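Clunent 2.4 内容过滤扩展评测：规则引擎、内存占用与白名单机制

发布日期：2019年2月11日
分类：浏览器扩展 / 评测

Clunent 是 Fitzsimmons 工作室维护的浏览器内容过滤扩展，支持 Chrome 与 Firefox。2.4 版在 2 月初推送，主要改动有三处：规则解析器重写、元素隐藏改为按需注入、设置页面迁移到独立标签页。本文以 2.3 版作为对照，在同一台机器上测试两个版本，关注点是规则兼容性、资源占用和白名单的实际行为。界面美观程度不在评测范围内。

测试环境

处理器为四核八线程，内存 8 GB，系统为 64 位 Windows 10，浏览器为 Chrome 稳定版。每轮测试使用新建的用户配置文件，除 Clunent 外不安装其他扩展，硬件加速保持默认设置。Firefox 一侧只做功能验证，没有测资源占用，两种浏览器的进程模型不同，数字放在一起意义不大。

网页样本共 12 个，包括新闻门户、论坛、视频站、技术博客和两个带有反屏蔽脚本的下载站。每个页面冷启动加载一次，再热加载一次，取热加载数据。所有页面在同一网络下访问，DNS 缓存在轮次之间清空。

安装与首次启动

从商店安装后，扩展请求“读取和更改您访问的网站上的所有数据”权限。过滤类扩展基本都需要这一项，没有它就无法拦截请求。2.4 版额外申请了“存储”权限，用于保存用户规则的历史版本，安装时不会单独弹窗提示，需要到扩展详情页查看。

首次启动时默认订阅一份基础规则表，地区规则表需手动勾选。中文用户应当自行添加中文补充规则，默认列表对中文站点的悬浮窗和右下角弹窗几乎没有覆盖。订阅更新间隔默认为四天，可改为一天，不能更短。

规则引擎

2.3 版的解析器遇到不认识的修饰符会跳过整条规则，且不写日志。这个问题在用户论坛上被反映过多次：从其他扩展导入的规则表，表面上导入成功，其中一部分却从未生效。2.4 版改为逐条校验，无法识别的规则会列在“无效规则”一栏，附行号和出错的字段。

我用一份 3,000 条的自定义规则表做了导入测试。2.3 版提示全部成功；2.4 版提示其中 600 条无效，主要涉及重定向修饰符和程序化的元素选择器。也就是说，旧版中这部分规则一直处于静默失效状态。新版没有增加对它们的支持，只是把问题报告了出来，对维护规则表的人来说这已经有用。

正则规则的处理仍然偏慢。规则编译放在后台页面的主线程上，导入大型列表时弹出面板会短暂无响应。更新说明里提到后续会移到 Worker 中执行，没有给出版本号。

元素隐藏改为按需注入后，页面只接收与当前域名相关的选择器和一组通用选择器，样式表体积明显缩小。副作用是，在单页应用中切换路由时，新出现的广告容器会先闪现一下再消失。旧版一次性注入全部样式，不存在这种闪烁。设置里有“预先注入全部样式”开关，位于“高级”选项卡最底部，默认关闭。对闪烁敏感的用户可以打开，代价是内存回到旧版水平。

页面兼容性

大多数样本页面在默认规则下显示正常。技术类站点的配图和嵌入内容是误拦截的高发区，常见原因是图片路径里含有 banner、ad 或 sponsor 一类的字符串。与 2.3 版相比，2.4 版的这类误拦截明显减少。
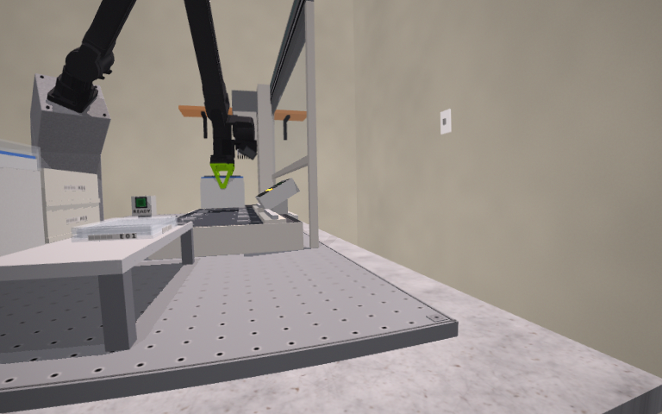 插图：仿真渲染画面，黑色机械臂末端为亮绿色夹爪。

误拦截减少的原因是通用规则的匹配边界收紧，路径片段必须完整匹配才触发。相应地，少数使用随机后缀的广告路径会漏过，需要补充自定义规则。两个方向的取舍里，我倾向于新版的做法：漏掉的广告看得见，可以手动处理；被误隐藏的正文图片往往根本察觉不到。

视频站方面，片头广告的请求能够拦截，播放器偶尔会停在黑屏数秒后再开始播放。这是播放器自身的超时等待，2.3 版同样存在。直播类页面中，弹幕层和礼物浮层不在默认规则范围内，需要用元素选取器手动屏蔽。

两个带反屏蔽脚本的下载站，一个可以正常使用，另一个仍会弹出“请关闭广告拦截”的遮罩。将遮罩元素屏蔽后，页面滚动条依旧被锁定，原因是脚本在 body 上写入了 overflow 属性，Clunent 目前没有覆盖行内样式的功能。

资源占用

在浏览器任务管理器中观察，2.4 版后台进程的内存低于 2.3 版，打开全部样本页面后差距进一步拉大，与按需注入的设计相符。启用“预先注入全部样式”后，差距基本消失。处理器占用在页面加载阶段两个版本接近，空闲时均可忽略。

订阅的规则表数量对占用影响最大。同时启用多份内容重叠的列表，Clunent 不做去重，重复规则会分别编译和存储。建议只保留一份基础列表和一份地区列表。

白名单与停用方式

这是旧版用户抱怨最集中的部分，新版仍然没有完全理顺。弹出面板上有两个看起来相近的按钮：“在此页面暂停”和“在此网站停用”。前者只对当前标签页有效，刷新后保持，关闭标签页后失效；后者写入白名单，对该域名及其全部子域名永久有效。两个按钮图标相同，只靠文字区分，窗口较窄时文字还会被截断。

另外，白名单只影响网络请求和元素隐藏，不影响用户脚本片段。如果曾经为某个网站添加过脚本片段，即使该网站已在白名单中，片段依旧执行。遇到“已经停用但网站仍提示检测到拦截”的情况，应先检查“脚本片段”选项卡，再清除该网站的 Cookie，部分站点会把检测结果写在里面。

白名单支持通配符，不支持正则。导出的格式为纯文本，每行一个域名，可以直接编辑后再导入。导入为覆盖操作，没有合并选项，执行前请先备份。

配置文件位置

用户规则和白名单保存在浏览器用户配置文件下的扩展存储目录中，以扩展 ID 命名。不建议直接复制该目录来迁移，浏览器运行时文件处于锁定状态，复制出来的数据库可能不完整。正确做法是在设置页的“备份”中导出全部配置。2.4 版导出的文件不能被 2.3 版读取，反向可以。

需要回退旧版的用户，应在升级前用 2.3 版导出一份。扩展商店会自动更新，没有提供停留在旧版的选项，只能从 Fitzsimmons 的下载页获取离线包并以开发者模式加载，每次启动浏览器时会看到一次提示。

与 Ristar 的对比

Ristar 是同类扩展，规则语法与 Clunent 大部分兼容。同一份自定义规则表导入 Ristar，重定向修饰符可以识别，程序化选择器部分可以识别，覆盖面优于 Clunent。Ristar 的日志面板也更完整，能够按请求类型筛选，并显示命中的具体规则及其来源列表。Clunent 的日志只显示命中与否，定位误拦截时要逐份停用列表来排查。

Clunent 的长处在于内存占用较低，设置项较少，元素选取器的默认选择比较准确，多数情况下不需要手动修改选择器。Ristar 的选取器经常选中过大的父级容器，确认前务必预览。

已知问题

一、隐身窗口中修改白名单后，普通窗口需重启浏览器才能同步。
二、系统缩放比例不为整数时，弹出面板底部出现一条空白。
三、规则编辑框不支持撤销到上一次保存之前的状态，历史版本需到“备份”页恢复。
四、Firefox 版的右键菜单项在阅读模式下仍然显示，点击无效。

结论

已经在使用 2.3 版且没有依赖旧式全量注入的用户可以升级，升级后应查看一次“无效规则”列表，删除或改写其中的条目。自行维护大型规则表、需要重定向功能的用户，Ristar 更合适。停用按钮的设计有待修改，在此之前，点击前请看清文字。

评分：8 / 10
测试版本：Clunent 2.4（Chrome）、Clunent 2.4（Firefox，仅功能验证）、Clunent 2.3（Chrome，对照）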